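Does a Fabric Backdrop Make a Better Display? Report on Our Booth Background
Ifor Penry, Display and Exhibit Workshop, 26 June 2021

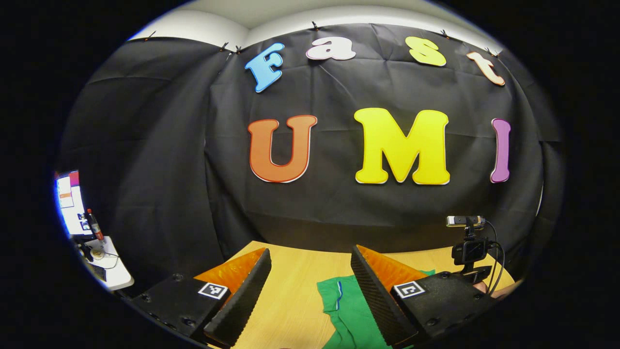 Figure 1. Black fabric backdrop with the cut-out lettering, green cloth on the table in front.

1. What we were asked to do

The assignment was to dress one table so that a visitor could read the title from the far side of the room. Our handout, the Gotavstead guide to small exhibits, says that black fabric "disappears" behind lettering and makes any color look brighter. I went in doubting the first half of that sentence and I still doubt it.

The title we were given was "Fast UMI," in two rows. The budget was 25 dollars for everything except the table, and setup time was limited to 2 hours.

2. Materials

Black fabric, one large piece, from the Jovik remnant bin. Small dark clips for the top edge. Cut-out letters in a rounded, bubbly style. A bright green cloth for the table. We priced a folding Trondus display panel as well, but it was well over budget.

3. The backdrop

The fabric did not disappear. It creased. There are soft wrinkles and folds across it, and I don't accept that visitors look past them. The guide suggests hanging the cloth overnight so its weight pulls it smooth. We had no overnight, and I would like to see this tested on a cheap remnant before it gets printed as advice again.

The clips hold the top edge, but they are not evenly spaced. Two of them sit close together left of center, and toward the right the cloth sags a little between clips. Measuring the edge first and marking it with chalk would have cost us five minutes. Steaming would probably have helped too, although the one steamer was signed out to another group.

4. The letters

The letters work better than I expected. "Fast" is on top in blue, white, yellow and peach, with "UMI" below it in orange, yellow and purple. Every one of them stands out against the black.

What I question is the weighting. "UMI" is much larger than "Fast," and the M is the biggest letter of all. Yáñez, whose layout notes we followed, recommends making the short word the big one. Fine, but a first-time visitor then reads the bottom row before the top. The pale yellow "s" and the brighter yellow "M" are also close enough in color that I'd swap one for a red.

5. The table

The light wood was left bare apart from the green cloth. I had argued for a flat runner. A crumpled cloth looks casual, and the green competes with the lettering. My partner thinks it adds life. We did not settle this.

6. Results

We asked classmates to read the title from the doorway and they could, but they already knew what it said, so I give that very little weight. We spent nearly 200 minutes on the job in the end, well past the limit, mostly on cutting letters.

7. Next time

Iron the fabric. Space the clips with a tape measure. Test the title on people from outside the class.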